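Speaker notes, making the bed, long version
Khalil Hakim, 16 July 2023

(wait for people to find chairs, water on the left side of the lectern this time)

Hi everyone, thanks for coming in on a hot afternoon to hear a grown man talk about sheets. I'm Khalil. Some of you know me from the Solden evenings, where I did the one on ironing, and a few of you still came back, so thank you for that!

First thing, hands up if you made your bed this morning. (Pause.) Okay. Hands up if you made it because you knew what today's talk was. (Pause, let them laugh, don't push it.)

I grew up in a house where the bed got made before breakfast and my mother checked the corners. Then I moved out and didn't make a bed for years, I just climbed back into the heap every night. What brought me back was a set of sheets. I bought them in March at the Eberhard outlet, far too nice for me, and I thought, well, I can't treat these like the old ones. So I started over and learned it properly, and I've been boring my friends with it ever since.

What I want to get through: the bottom sheet, the blanket, the pillow, and then the thing I get asked about the most, sunlight. If we run short I'll skip the pillow.

NEXT SLIDE

Bottom sheet. I like a pattern with lines in it, and I'll tell you why, it's cheating. A plaid or a stripe shows you straight away when you've pulled one side harder than the other. With a plain white sheet you're guessing. Smooth from the middle out with the flat of your hand, and go around to the other side of the bed, please, don't lean across it like I did for years (my back, ask me later).

The head end is always the worst. You push the pillow, you sit up, you shuffle, and all of it gathers there. So do the head end last, after you've tightened the foot.

Leave this one up while I talk about the blanket.
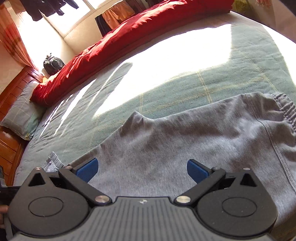 Red blanket rolled to the far side, green plaid sheet.

I love this slide, I really do, it's the color! Red against that pale green, and then the shiny wood at the head of the bed. But look at the sheet by the pillow, on the left, and you'll see the little creases I was going on about. That's the head end for you.

Now the blanket. People try to straighten the sheet with the blanket still spread over it and it's hopeless, you're working blind. Move it over first. I roll mine to the far side in one long sausage so it stays on the bed and off the floor, and then I unroll it toward me when the sheet's flat. A thick blanket fights back a bit. Let it. Give it one good shake from the foot and walk it up, and don't yank the corners.

(Wandell story goes here if the room's friendly. Short version: rented cottage, tiny bedroom, bed jammed in against the wall, king size blanket, me on my knees on the mattress at seven in the morning trying to unroll it while kneeling on it. Do the arms.)

Pillow. Matching pillowcase is nice, not required. Shake it down into the case, chop it if you like chopping, I don't. Open end away from the door. My mother's rule, I never asked.

And sunlight, still on the same slide. See how strong it is on the sheet, the middle has gone pure white. I get asked if you should make the bed at once or leave it open in the sun. I leave mine. I pull the blanket aside, open the curtain, go and have my coffee, and come back in 22 minutes, which happens to be how long my coffee and the crossword take. The bed feels fresher to me when I get in at night, and that's all the science you're getting. One warning, bright colors can fade. If your blanket's a red you love, turn it now and then so the same side isn't always facing the window.

Somebody will ask about hanging clothes by the window, they always do, there are dark ones up at the top of this picture. I do it too. Just move them along if you want the light on the bed.

NEXT SLIDE (Prorkiletti pillowcases, pass the 3 samples around, get them BACK)

Questions. If it goes quiet, ask who sleeps with the top sheet untucked and stand well clear.

Thank the hosts, mention the sign-up sheet by the door, next one is towels.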